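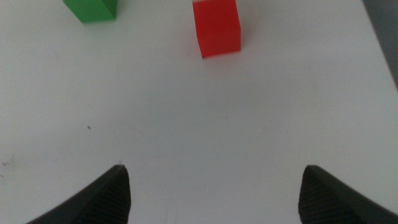
Standmont District Council Adopts Revised Rules on Seasonal Market Access

STANDMONT, July 2020 - The Standmont District Council has adopted a revised ordinance governing access to the Pathak Road market grounds by traders registered outside the district. The measure replaces the temporary order issued in February and takes effect on publication in the district register.

Under the ordinance, outside traders may apply for a seasonal permit on the same terms as resident traders. The temporary order had limited them to single-day passes. The council received 59 written submissions during the consultation period, most of them on permit fees and vehicle access.

"The February order was drafted as a short-term measure and should not have remained the only rule in force," said council chair Neelam Jaiswal. "The revised text sets one procedure for all applicants and one office to which they can appeal."
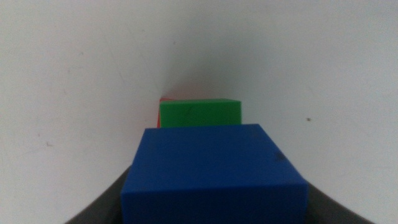
Appeals will be heard by the district licensing office, which must issue a written decision within three weeks. Permit holders whose applications were refused under the temporary order may reapply without a new filing fee.

Two members voted against the measure. Mohit Gautam, who represents the Tatska ward, said the ordinance leaves the division of policing costs between the district and the neighboring municipality of Gravovau unresolved. "We have opened the grounds before agreeing who pays for the road closures," he said. An amendment on cost sharing - tabled by Gautam and later withdrawn - is expected to return at the next regular session.

The full text of the ordinance and the application form are available from the council clerk's office.

Media contact: Kyu-ri Noh, Office of the Clerk, Standmont District Council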